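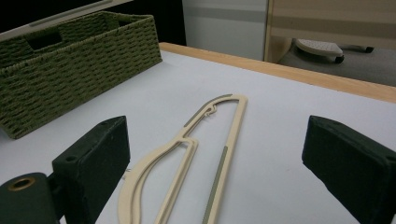

August, 9:40 a.m. Grirano hand-held gripper kit, trial unit, hanger task.

Sandra wants a yes or no on the kit before Steiner's trial terms run out, so I gave it the morning and Chiến gave it his right hand. The Grirano brochure promises "effortless capture of everyday tasks." Chiến is filing a dissent on effortless.

Task as agreed with Joanne: pick one plastic hanger off the tabletop, put it in the green basket, repeat until bored. Target 70 usable takes. Got 31 before coffee, which the brochure also doesn't mention.

Notes so far:

Foam on the fingers is good. It holds a flat hanger by the straight arm without skating. By the hook it holds nothing, and the hanger swings round like a weathervane. Told Chiến to stay on the arm. He said he'd been on the arm. We watched the take again. He had not been on the arm.

Single hangers are easy. Overlapping ones are where the money goes: go in for the top one and its neighbor comes along for the ride. Threw out 2 takes where the whole lot left together, though Terence argues that's simply efficient. 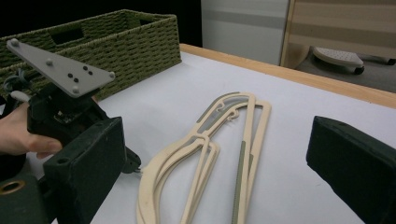

Hanger pile, Chiến's side. Hooks all bunched at the far end.

Tracking dropped whenever the top plate tilted hard toward the wall. Level it and it comes back in around a second. Support at Steiner says this is covered in the manual. The manual says to contact support.

Compared with the Ulmont we had in spring: lighter in the hand, worse cable, much better fingers. The price is also better, until you add the spare finger pads, which are sold separately and priced like jewelry.

To do: ask Saodah if her Trarnitz scripts will read the export format. Turn the basket so the long side faces us and rerun from take 1. Leaning yes, pads permitting. Chiến abstains until his thumb comes back.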